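How to Write on a Whiteboard So People Can Read It (and Then Get It Off Again)

Filed under: Studio & Office
Posted by Rekha Ramasamy

I have taught adults to write on whiteboards for long enough to know that the adults in question already think they can. Then they step back from the board, squint, and ask who wrote that.

This page covers lettering, the small framed board with a folding stand, and cleaning. It does not cover drawing. I can't draw, and the one time I tried to put an elephant on a board for a class in June, a man asked me what the teapot was for.

What you need

One dry-erase board, any size you can carry without swearing
Black markers, at least two, because one of them is dying
A dry cloth or felt eraser
A second cloth, damp
A permanent-looking stain you've been ignoring (you'll have one)

I use the Susinlow bullet-tip markers in class. The Zustov ones are fine too and cost less, but the caps roll under things.

Step 1. Put the board where your arm can reach it

A small board doesn't have to hang on a wall. Flat on a table or even on the floor works very well for practice, and you stop worrying about the thing sliding off an easel. Stand or kneel so that your elbow is over the part you're writing on. If you are stretching, your letters will stretch along with you.

Step 2. Test the marker

Scribble in a corner. Gray means it goes in the trash. Please don't put it back in the tray for the next person, who will also test it, find it gray, and put it back in the tray. We had a marker at my last workplace that lived this way for years.

Step 3. Write bigger than feels polite

Whole-arm movement, wrist fairly still. Most people write on a board the way they write on a sticky note, then wonder why the back row has gone quiet. Let the letters take up real space. On a tabletop board, a single word across the upper half is plenty for a first try.

If you join your letters, keep the joins loose and give the tails somewhere to go. A lowercase g needs room underneath it. A u has to stay open at the top or it turns into an a, and the dot on an i should go near its own i and nobody else's.

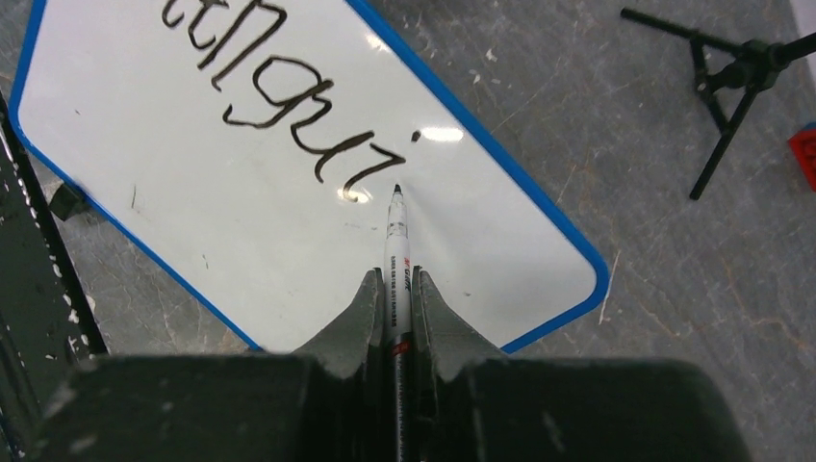 Ignacio Rosenthal wrote in to object that joined writing has no business on a whiteboard at all, and that he prints everything in capitals and has never once been misread. I've seen Ignacio's capitals. He has a point about speed, though: if you're taking notes while people talk, print. If you're writing a heading, a name or a greeting, joined letters are perfectly readable as long as they're large and you slow down.

Step 4. Hold the marker up a bit

Keep it closer to upright than you would a pen. A low angle drags the side of the tip and gives you a fat, streaky line that's thin at one end for no reason. It also puts the heel of your hand on the board, where it will erase whatever you wrote a moment ago and transfer it to your cuff.

Step 5. Keep the line level, or commit to the slope

Everyone's writing climbs or sinks. Mine sinks, like my mood in the last hour of a workshop. Two fixes:

Use the border. If your board has a colored edge, glance at it after every few letters and keep the same distance from it.

Move your feet. People plant themselves and pivot from the shoulder, and the shoulder draws an arc. Step sideways instead.

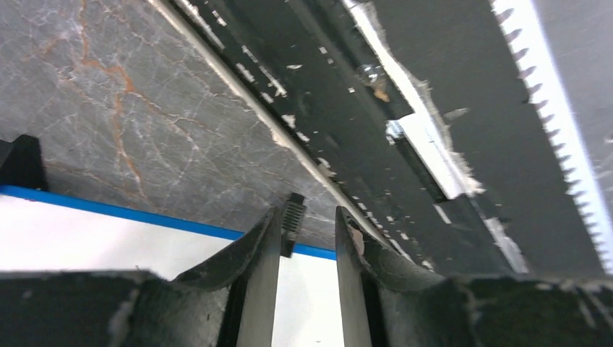 A blue edge is easy to check your line against.

Step 6. Erase before it settles

Dry cloth first, in straight strokes, top to bottom. Circles just move the dust around. Empty the dust off the cloth now and then, outdoors, and not in the direction of your lunch.

For ghosting (the faint gray word from last Tuesday that everyone can still read, including the person it was about), write over it with a fresh marker and wipe right away. The solvent in the new ink lifts the old. If that fails, use the damp cloth with a drop of dish soap, then dry the board completely. Ink on a wet board beads up and goes nowhere.

Skip scouring pads. Balakrishnan Varghese used one on our old Virnex board and got it beautifully clean, and it has held on to every mark made since.

Step 7. Look after the edges and the stand

Wipe the border too. Ink and grime collect where the frame meets the writing surface, and a cotton swab gets in there better than a cloth does.

If your stand is made of tubes with plastic joints, check the joints when you fold it. Push each tube fully into its connector, and open the hinges one at a time without forcing them. Plastic elbows crack when somebody in a hurry leans on the top bar. I have been that somebody.

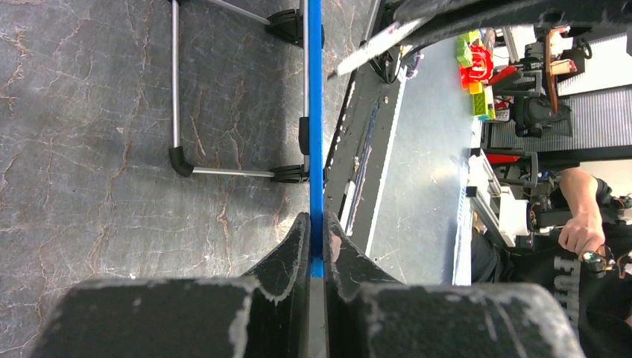
Silver tubing with black plastic elbow and hinge joints.

Practice

Write one word seven times, wiping the board between tries. Walk to the far side of the room each time and read it from there. By the fourth you'll be bored, and your letters will get noticeably better, as you've stopped performing them.

Next month: flip charts, and how to tear off a sheet without taking the easel with you.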